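Cokdale Church Choir Opens New Season With an Evening of Psalms

Oct 3, 2026

The singers at Alvarado Road Chapel in Cokdale are back, and they have picked a wonderful place to begin. Their new season opens with a full evening of psalms, sung straight through from a morning prayer to a night one, with short readings in between and plenty of chances for the congregation to join in.

Music director Carolina Carrilho has wanted to do this for years. She grew up singing psalms at home with her grandmother, and she says they were the first prayers she ever knew by heart.

"There is so much life in them," she said after rehearsal. "People shout, they complain, they give thanks, they ask where God has gone. And then you sing the whole thing with your neighbors standing next to you, and it feels like it was written last week."

The choir now has 90 members, its largest group ever, and the sound in that small chapel is something to hear! The basses have filled out nicely, and the sopranos have a bright new section leader in Valine, who joined from the youth choir last spring and already knows most of the program without her book.

Pastor Teodoro Medrano will give the readings. He has chosen passages that go with the songs, among them the crossing of the sea from Exodus and Mary's song from the first chapter of Luke. He is also leading a study group on the psalms of lament, which meets in the side room before each rehearsal and is open to anyone, whether they sing or not.

Psalm 90 sits in the middle of the evening. Braulio Becerra has written a new setting for it, with a quiet opening for men's voices and a long, slow climb to the line about teaching us to number our days. The choir has been working on it all summer, and the last page – where everyone finally sings together – is just glorious.

Organist Ewan Bright will play between the readings, including a set of hymn variations he put together for the chapel's own instrument. Anyone who has heard him on Easter morning knows what kind of treat that will be.

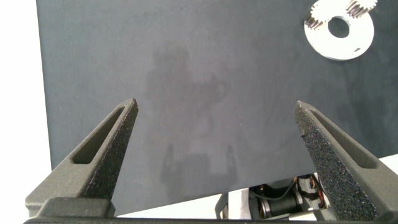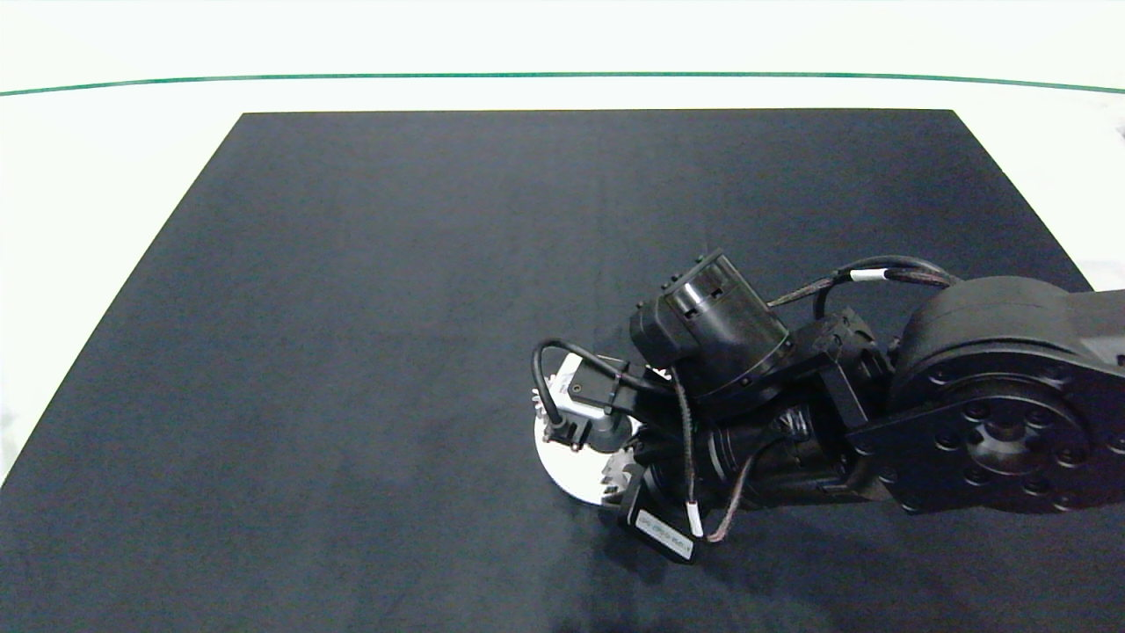
Seating is open and there is no charge. A basket at the door will collect gifts for the Dullero Street food pantry, which received $3109 from last season's concerts. Nicanor Olvera, who runs the pantry, will say a few words before the closing hymn.

The choir plans to repeat the program in November for residents of the Cokdale care home. New singers are still welcome, and tenors especially. Just come to a rehearsal, borrow a folder and find a seat in your section.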